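Wadora-knit mailing list
Subject: Re: Blocking and washing heavy ribbed knits

On the wool wash question, I ran the Nanusitz liquid at 30 degrees on the short programme, spin off. Dose was half the cap. Two rinses by hand afterwards, same temperature. The swatch measured 130 mm across the rib before washing and 130 mm after a day flat, so I see no case for the cold wash given in the old list notes.

Storage is a separate matter. I fold ribbed pieces and keep them off hangers.

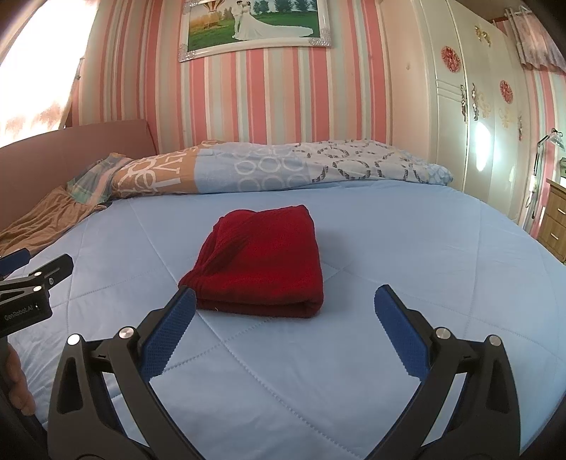
Jaunzems wrote:
> Folding is fine for a week or two. Over a whole winter
> I get a hard crease at the fold, worse in 84-stitch rib
> than in plain. Do you refold at all?

Yes, once a month, moving the fold line by a hand's width. The crease in rib steams out with a damp cloth. Do not press it.

Cuffs need more care than the body. Mine are cast on over 54 stitches with a tubular edge. 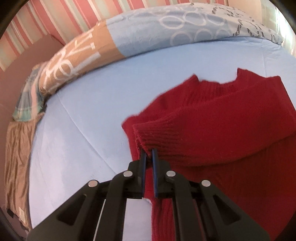 A standard long-tail edge in the same yarn flared after four washes. I have not tried the Nadetti elastic method and would like figures from anyone who has.

Related threads
Moth control without cedar
Tubular cast-on, needle sizes
Reading care labels on blends

Last updated: March
Contact the list owner | Back to top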